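4.2 Seasonal use of the shared paths

The second part of the study looked at how weather shapes the everyday use of open ground at the edge of town. Earlier work by Crenshaw and Phromma treated winter as a period of low use and left it out of the main counts. We took a different position. The household survey in Wolde had already shown that many residents depend on the same paths in every month of the year, for walking to work, for exercise, or for reaching the bus stop on the Brurberg road. Leaving the cold months out would have removed these people from the results.

Survey forms were sent to 3,880 households in Wolde and Jevness. The form asked how often members of the household crossed open parkland on foot, what made them choose another route, and whether they would use the path more if it were changed in some way. Respondents could also write freely in a box at the end of the form, and a large share did so. These comments were coded by two readers, Rokeya Mridha and Zixuan Tang, who worked separately and then compared their results. They agreed on 97 percent of the codes. The remaining cases were settled by a third reader.

Three kinds of comments appeared often enough to be treated as separate groups. The first concerned the path surface, mainly standing water and mud at the edges. The second concerned exposure. Residents wrote that wide grass areas offer little protection from wind and rain, and that trees without leaves do not help much. The third concerned light, above all in the late afternoon. Figure 3 shows open ground of the type described in the second group, under an overcast sky.

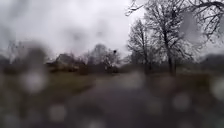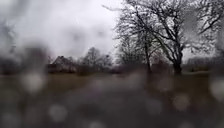

Figure 3. Grassland with a large leafless tree, seen through water drops.

Exposure was named more often by older residents than by any other age group. It was also the reason most closely tied to a change of route – those who named it were more likely to say that they walked along the road instead, even when this made the trip longer. Comments about the surface had a weaker effect. Many people who complained of mud continued to use the path and simply wore different shoes.

The two towns differed in one respect. In Jevness, where the main path runs beside a row of houses for most of its length, exposure was seldom mentioned, and light was the leading concern. Kamran Ebrahimi has suggested that residents there judge the path by how it feels after dark and give less thought to the weather. Our data are consistent with this view but cannot confirm it, as the form did not ask about the time of day.

Several respondents proposed shelters or hedges. The town of Kadel planted a hedge along part of its northern path 10 years ago, and its parks office reports that the hedge is cut back each May. No survey was carried out in Kadel before planting, so the effect on winter walking cannot be measured. We return to this question in Section 5.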